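The Tulalar toy library is moving, and I couldn't be happier

If you've got kids and you live anywhere near Tulalar, you probably know the toy library. It's been squeezed into the back of the old Treseo shoe shop for years (mind the step!) and it's finally getting a proper home in the Gradurby centre this July.

I dropped in to see Rocío Cárdenas, who runs the place, and found her up to her elbows in puzzle pieces. The new room has space for 600 toys, and there'll be a play corner for littlies too. Members will be able to borrow 4 toys at a time, which my two have already started arguing over.
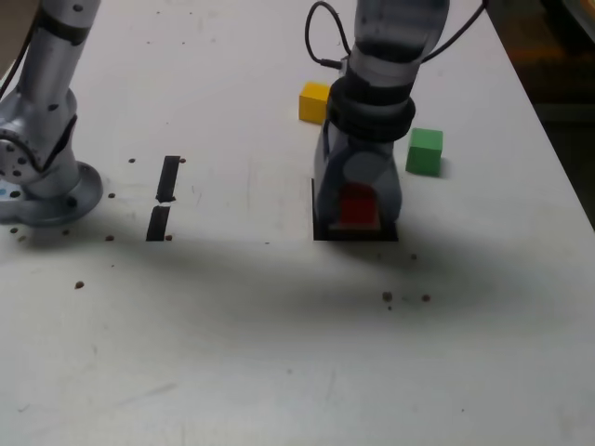 Coloured blocks on a white tabletop.

The move is costing $4,000, mostly for shelving and paint. Rocío told me the bulk of it came from sausage sizzles and one very long trivia night – my team came second last, thanks for asking.

Jin, the bakery next door to the centre, is putting on morning tea for opening day. Doors open at 8 in the morning, and you can sign up on the spot or bring back anything that's overdue. There won't be any fines that day, so have a good dig under the couch. I've already found a wooden giraffe under ours.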